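Tevum Open House

This article is about the yearly open house at the Tevum robot workshop. For the company's trade demonstrations, see Tevum (company).

The Tevum Open House is a public visiting day at the Tevum workshop in Surkley, where the people who build and teach the robot arms let the rest of us come in and stand way too close to the tables. I've been keeping this page going since my first visit, and I've now been to enough of these that I know which door sticks. The most recent one drew 241 visitors, a big crowd for a building with one restroom!

History

The first open house was held in December, in the old unit on Brotik Lane, and by all accounts it was freezing in there. Only 25 people signed the guest book. (I wasn't one of them, I'm sorry to say, so everything in this section comes from the guest book itself and from chatting with the folks at the front desk.) Tevum moved to its present space in Surkley the following year, and the event moved with it. The new floor is 925 square feet bigger, and nearly all of that extra room went to work tables.

The Brotik Lane sign came along in the move and hangs over the coffee urn.

The demonstrations

There are 7 stations on the floor, and you can wander between them in any order you like. Most people drift to the big arm by the loading door first, the one that stacks crates, and I get it, it's loud and it's yellow. My own favorite is the household table, known on the floor plan as the Kinyua table after the software project it runs on. The idea there is everyday stuff: pots, lids, boxes, cloths, the kind of thing you'd find in a kitchen drawer or a playroom. An operator picks a chore, sets out the pieces, and the arm has a go at it while you watch on a monitor showing what the wrist camera sees.

The wrist view is the best part if you ask me. From the side you just see an arm poking at a table, but on the monitor you're right down there between the fingers, and you start to notice how much of the job is getting lined up. I ended up leaning along with it like I was playing a video game. 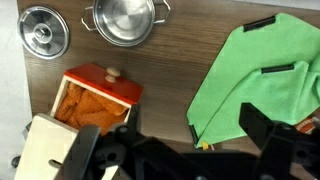 The Kinyua table from the wrist camera, with the red-lidded box open and the green cloth to the right.

Cloth is the hard one, the operators will tell you. A pot lid keeps its shape and has a nice knob to grab, so once the arm knows where the lid is, it's most of the way there. A cloth can be flat or bunched up or folded over on itself, and it looks different every single time. I asked whether they get sick of folding and unfolding the same cloths all day and got a long laugh for an answer.

Things do go wrong during the demonstrations, and they're pretty relaxed about that. On my second visit I watched the arm miss the same lid over and over until the operator stopped the run and started fresh. A little kid next to me clapped anyway.

Visiting

Entry is free, and you sign in at the desk. Stay behind the floor tape while an arm is running, tie back long hair, and leave big bags in the coat room. Kids are welcome with a grown-up. You can take pictures at every station except the repair bench. Parking fills up early, so I usually leave my car by the Surkley library and walk over.

The question session is held at the household table once the arms are switched off. It's meant to be short and it never is (bring a snack).

See also

Brotik Lane unit
Kinyua project
Wrist cameras

Print this page | E-mail this page
Last updated: 14 March 2021
Contact the page editor | Copyright Surkley Local Pages | Back to top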